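Budgeting a second arm for tool care: what am I forgetting?

girkham_shed
Posted March 14, 2019
We rent out garden tools and I have been given 2000 to get the cleaning cell through to next January. The Prallamberg quote for spare grippers eats 400 of that before I've bought a single cloth. Current setup:

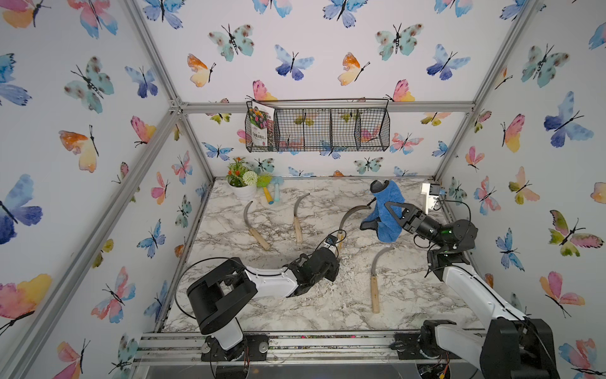
Two arms, four sickles, one blue cloth. Butterflies included in the rent.

Is a spares kit worth it, or do I put the money into fixtures?

temel_fan
Fixtures. One arm and a decent clamp. The second arm is a very expensive way to hold a rag.

girkham_shed
The clamp has to fit every handle we own, and they are all different. Look at this stick.
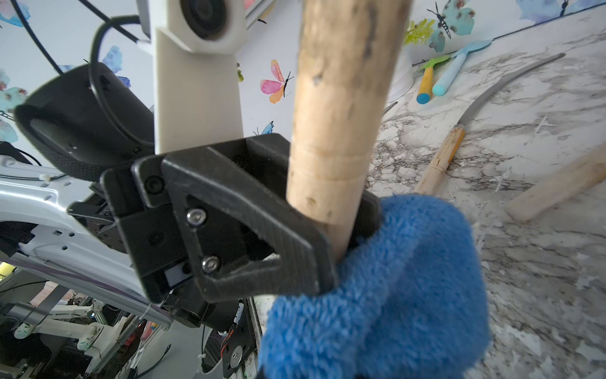
Gripper, stick, blue cloth. Shavings at right.

Araya wanted 238 per custom jaw. I have a lot of handles.

oldbelt
Disagree with temel_fan. Clamps are cheap until you pay someone to swap them. Keep both arms, buy 2 spare sets of fingers, and put a line in for cloths. Everyone budgets for the robot and then raids the kitchen for rags.

temel_fan
My kitchen rags have better uptime than my arm, so fine. What about the bigger stuff? Sickles are the easy end of the catalog.

girkham_shed
Shears are on the list too, long ones with two handles, and I'd like room for them in the same cell.

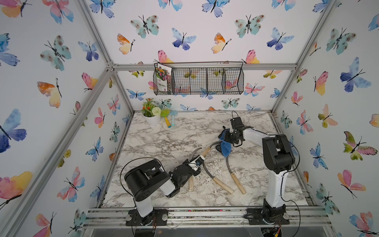

So I'm leaning toward spare fingers now and one clamp for the shears only. The Prallamberg kit can wait until somebody over there answers the phone.

oldbelt
Get the shipping in writing.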